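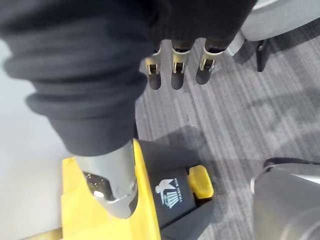 Sleeve bunching at the wrist, three-finger hand on a mobile manipulator
Forum: End effectors and maintenance

kestrel_mech
Posted November 29, 2024

Looking for opinions on sleeve retention. We run a Plinia arm with a three-finger hand, used for floor-level pickup. The arm wears a knit sleeve to keep carpet lint off the joints. Over a shift the sleeve rides toward the wrist and stacks up in folds. At 539 cycles I logged the first torque warning on the wrist roll axis. Sleeve pulled back up by hand, warning cleared, returned later the same day.

Current setup:
Upper end of sleeve: hook-and-loop strap
Lower end: elastic hem, no clamp
Hand cover: separate piece, not stitched to the sleeve
Regreasing: every 1,000 cycles

Is anyone clamping the lower end?

dholm
Don't clamp it. If both ends are fixed, the fabric has to absorb all of the wrist roll, and a knit will wring itself tight at the end of travel. You will trade one torque warning for another. Shorten the sleeve so there is less material to stack.

Chuensuk_tech
Disagree with dholm. We clamp both ends at our site and are at 3,197 cycles on the same sleeve. The clamp has to sit above the roll joint. Below it, yes, you get wringing. Above it the fabric sees only elbow motion.

dholm
Then you are leaving the roll joint uncovered, and lint gets in at exactly the place he wants to protect.

Chuensuk_tech
It has a lip seal. Wipe it down at each regrease. I have opened 4 of them and found no lint past the seal.

kestrel_mech
Our unit is the older revision and I am not certain it has the lip seal. Will check the parts sheet.

Second question while I have the hand apart on paper. Fingertip pads. Grip force is set low for thin-wall bottles, and I suspect the pads are glazed. Typical grasp:

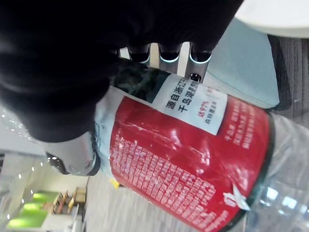
Bottle grasp, right-hand fingertip pad on the shoulder.

Hazem Naciri
Before you replace pads, look at the contact point. A shoulder slopes, so part of your closing force goes into pushing the bottle out of the hand. I would move the grasp point down to the label and retest at the same force. Clean the pads with isopropyl first -- otherwise you won't know which change did the work.

dholm
Glossy labels are worse than bare plastic in my experience. I'd stay on the shoulder and raise the force one step.

Hazem Naciri
One step up will dent a thin bottle when it isn't full. We stopped doing that in June.

kestrel_mech
Parts sheet says no lip seal on our revision. The retrofit kit is listed by Clostum, so I have asked for a quote. Until it arrives I am shortening the sleeve as dholm suggested and leaving the lower end free. Pads get cleaned tonight, force unchanged, grasp point moved to the label. Will post the torque log after the next regrease.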